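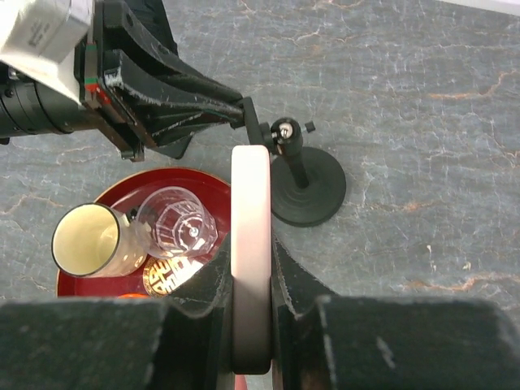 3. Surface Materials in Shared Study Areas

3.1 Background

The study areas on the ground floor of the Hsiao Building were refitted in September. Pin-yu Tseng and Pramila Solanki were asked by the department to report on how the new surfaces had been received by students and cleaning staff. The work was supervised by Iida Lahtinen and forms part of the second-year module in Interior Design.

3.2 Method

A short questionnaire was left at the entrance to each of the six study areas and was also sent out by email. Interviews were then held with nine members of the cleaning staff. Entry records for the building show 2913 visits during the survey period, and these were used to compare busy and quiet areas.

3.3 Findings

Students preferred surfaces with a veined or mottled pattern to plain white ones. Several wrote that plain white was tiring to read against under the ceiling lights. Opinion on colour was divided - grey was thought calm by some and gloomy by others, chiefly in the two areas without windows.

The cleaning staff took a different view. Crumbs and dried tea are harder to see on a patterned surface, and three of those interviewed said that they now wipe every table twice. Pencil marks were not considered a problem on either type.

3.4 Limits of the Study

The questionnaire did not ask how long each student had stayed. Replies from evening users were few, and the Premutton Annexe was closed for part of the period.

3.5 Recommendations

Patterned surfaces should be kept in the larger areas. Lighting in the windowless areas should be reviewed before any further tables are ordered - samples may be borrowed from the materials store on request to Tin-yau Chien.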